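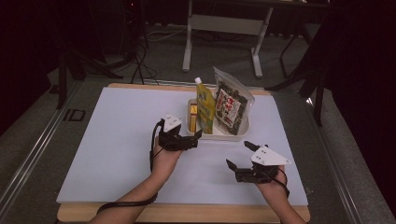

How do I find out where extra water is going when nothing in the house seems to be leaking?

Start with the toilets. Put food coloring in each tank, leave it alone for half an hour, and see whether the color turns up in the bowl.

Posted in February by Fatima Swanepoel, filed under Household Bills & Plumbing

Fatima Swanepoel

I live by myself in a small house off Moynihan Street in Skellstead. I take short showers. I own no pool, no sprinklers and no teenagers. Last month's bill came in at $79, when I'm used to paying less than half of that, and according to the company I used 2,654 gallons more than in the month before.

I called Gundivent, who run our water, and a cheerful man suggested I might have had guests. I would have noticed guests.

I have looked under both sinks, behind the washing machine and along the bit of pipe in the crawl space that I can reach without becoming a news story. All of it is dry. The outside faucet has been off since fall. There is one toilet upstairs and one down, and I can't hear either of them running. The downstairs one does sometimes give a little sigh late at night, but it's an old house and I put that down to temperament.

Before I pay a plumber to come out and admire my dry floors, what should I check, and in what order? I'm reasonably handy, meaning I own a wrench and have used it on purpose.

Thanks in advance.

Fadime Keskin

It's the sigh. That is your tank topping itself up after enough water has slipped past the flapper, the rubber disk at the bottom. A slow leak like that can be completely silent, and it goes straight down the drain, so your floors will stay dry until the end of time.

I'd still go in order, so you don't fix one thing and find there were two.

First, the meter. Turn off every faucet, don't run the washer, don't flush. If your icemaker is the kind that's plumbed in, turn that off as well. Lift the lid on the meter box and look for a small triangle or star on the dial. If it's creeping around, water is going somewhere. Some of the newer meters have a digital screen that goes to sleep, and you have to shine a flashlight on it to wake it up. If nothing moves, write down all the digits, go to bed, and read it again in the morning before you flush. A toilet that only refills now and then can look innocent for ten minutes.

Second, the valve behind each toilet. Close the downstairs one (clockwise, gently, they are often older than they look) and repeat the meter test. If the dial stops, you have your culprit. Then do the same upstairs.

Third, if both toilets are shut off and the dial is still moving, close the main valve where the pipe enters the house. Still moving? Then the leak is between the meter and your wall, and that's when I would call somebody with a shovel. If it stops, the leak is indoors and you get to look at the water heater, including the relief pipe on the side, which on mine drains outdoors behind a bush where I never look.

The flapper itself is a cheap part and a ten-minute job. Close the valve, flush, unhook the old one, take it to the store with you and buy the same size. They come in 2 inch and 3 inch, and the package will tell you "universal" either way. I bought a universal Flatance one and it fit nothing I owned. Wipe the seat clean before the new one goes on, and leave a little slack in the chain – too tight and it won't close, too loose and it gets caught underneath, and then you're back here in March.

While you have the lid off, check the water level. If it's running into the top of the overflow tube, the float is set too high and the flapper may be fine. Food coloring in the tank won't show that one clearly every time, so look with your eyes.

Last thing: once it's fixed, call Gundivent back and ask for a leak adjustment. Plenty of water companies have something like it and few of them bring it up. Keep the receipt for the part. You may get a different cheerful man.

gate_latch_459

mine was the neighbor's hose. go look at your outside faucet

Fatima Swanepoel

Faucet's fine, and the only neighbor on that side is a hedge.

Did the meter overnight. It moved. Closed the downstairs valve and it stopped moving, so Fadime gets the point. The old flapper came out in my hand looking like licorice and left black all over my fingers, which is still there after two rounds of dish soap – if anyone has a cure for that, I'm listening. New one is in, 3 inch, the second one I bought.

Gundivent are mailing me a form.

Search help topics
Enter a keyword
Go

Related topics
Toilet fills slowly after new valve
How to read a water meter with a foggy dial
Shutoff valve behind toilet won't turn
Is a bigger flapper better?
Water heater relief pipe dripping at night
Getting black rubber off hands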